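Desk clear-out, day one. Wish me luck 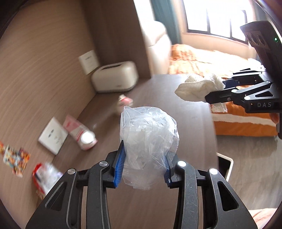 OK so the plan was ten minutes before dinner. I have been at this for most of an hour and I'm still on the rubbish. Where does it all come from??

Rule I've made for myself: soft rubbish first. Plastic bags, tissues, wrappers, anything you can scrunch. Then the bottles and tubes. The drawers can wait till July

I do love this desk though. Dark brown timber with all those streaks in the grain - paid 200 for it second-hand and Kohei helped me get it up the stairs. Never asking him again, he brought it up at two separate birthdays

Question for the tube people. Do you cut them open to get the last bit out or just chuck them? Yi-chun cuts hers and swears she gets another 11 days out of a face cleanser. I'm a roller and a squeezer myself

Soft plastics: our shop at Gurkalura has the collection bin back by the front doors! Clean and empty only. I keep a big bag of bags behind the kitchen door and take it down when it won't close any more

Also if your desk sits right up against the wall like mine, leave yourself a way to reach the power point. I spent a whole winter unplugging my lamp with one arm and my cheek on the wood

Cempaka just messaged to ask if I've found her good scissors. I have not found her good scissors

Right, bottles next. Putting the kettle on first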